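We use cookies to keep the site working and to count visits. By staying on this page you accept them. Accept / Change settings

About Cadness

Cadness is a laundry and linen repair business. We wash, press, mend and deliver table linen, towels and bedding for restaurants, guesthouses and private homes. The workshop is at 713 Shahbazi Street, in the building that used to be the Zastell shoe warehouse. There is a front counter for walk-in customers and a loading door on the side for trade accounts.

The business started as a mending counter. People brought in tablecloths with wine stains and torn hems, and it made sense to wash them before sewing them. We bought one used washer, then a second, and after a while washing took up more of the day than sewing did. We still do both. Mending is done in the front room, where the light is better.

There are 12 of us on staff. Most of us have worked in more than one part of the shop, so the person who answers the phone usually knows what a flatwork ironer does and why your napkins are late if they are late.

What we take in

We take cotton, linen, wool blankets, most blends, and down bedding up to king size. We do not take leather, fur or wedding gowns. For those we can give you the number of a dry cleaner. Rugs are accepted if one person can carry them through the door.

Trade customers get their own bins with a printed account number. Everything is sorted by account and washed by account. Your sheets are not mixed with another guesthouse's sheets at any point. This costs us some machine space, and it is the main reason our prices are a little higher than those of the larger plants outside town.

How we work

Household orders dropped off before 2 p.m. are ready in two working days. Mending takes up to seven days, longer if we have to match a woven pattern. We call before doing any repair that will cost more than the estimate on your ticket.

We use unscented detergent unless you ask for something else. Bleach is used on white cotton only, and never on private orders without a signed ticket. Towels are dried on medium heat and folded in thirds. If you fold yours differently at home, tell us at the counter and we will put it on your card.

In February we close for a week to service the boilers. Trade accounts are covered during that week by Sternano, a laundry we have traded work with for years. They follow our sorting rules and use our bins.

Visiting and contact

The counter opens at 7 a.m. Street parking is free for the first half hour. Trade inquiries are best made by phone in the afternoon, after the trucks are back. For a price list, ask at the counter or leave your address and we will mail one.

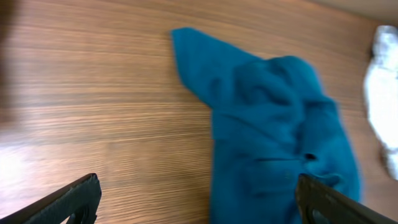

Teal cloth on a wooden tabletop.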